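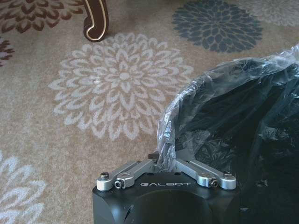 Posted in December by Mutua Were

So my lease in Nelstead is up and I have to decide what to do with seven years of stuff before I move into a place that's smaller than my current living room. My plan is the one-year rule, which my sister swears by: if you haven't touched it in 366 days (she insists on the extra day, don't ask), it goes. I started with clothes. My whole system so far is a big black plastic bag on the patterned carpet and a lot of sighing. The clothes part went fine. Then I hit the kitchen and the paperwork and completely stalled. How do you all handle the stuff that isn't useful but isn't junk either? I have a fondue set. I have never made fondue. I can't seem to put it in the bag.

quiltandcoffee
Give the fondue set away tonight before you think about it any more! I moved across two states in the spring and the things I agonized over are the things I now can't remember owning. The paperwork is different, go slow there. I tossed a car title once and it took me forever to get a new one.

del_rey_dan
I don't like the one-year rule at all. I own a pressure canner I use every third summer when the tomatoes go nuts. By your sister's math it should be gone, and then I'd be out buying another one. Some things are just on a longer clock. Camping gear is the same, and so is anything for snow if you live where it doesn't snow much.

quiltandcoffee
Sure, but Dan, you have a garage. OP is going smaller than a living room.

del_rey_dan
Fair. Still think the rule is dumb. Ask what it would cost to replace and how annoying that would be. My canner is expensive and annoying. A fondue set is neither.

Mutua Were
OK the canner thing makes sense to me. I have a sewing machine in that category -- haven't run it since I hemmed curtains for this place, but I'll need curtains in the new one. It stays. Fondue set is on the counter by the door. Progress?

pennyloafer98
Whatever you do, don't use black bags for the donate pile. I had one bag for donations and one for trash, same color, same hallway, and my husband took the wrong one to the curb. My good winter coat was in it. Clear bags for donations, or just boxes with the word written on the side.

Mutua Were
Oh no, the coat!! Boxes it is. I can get some from work.

gravelroad
Has anybody here used Urkance? They do pickup and sell stuff for you and take a cut. They quoted my mom $400 for her dining set and she got $98 after fees. The pickup guys were very nice, I'll say that. But she could've sold it to a neighbor for more.

tess_in_the_sticks
I used them and had no complaints, but I only had a dresser and a lamp and I wanted them gone. If you want money, sell it yourself. If you want the floor back, call them. I'd try Kokia first if they come out as far as Nelstead, their fees were lower when I checked.

gravelroad
$98 for solid oak is a complaint in my book.

tess_in_the_sticks
Used dining sets don't go for much anywhere right now. Nobody I know under 40 wants a table that seats eight.

pennyloafer98
Back to the paperwork for a second -- I keep taxes, anything with a title or deed, medical, and that's it. Manuals are all online. I shredded the rest over a couple of evenings with the TV on.

Mutua Were
I found the manual for a VCR. I don't own a VCR. Shredding it tonight. Also my neighbor Mrs. Mrema just took the fondue set, and she asked if it came with the little forks. It did come with the little forks. I'm doing the hall closet next, so if I go quiet, that's why.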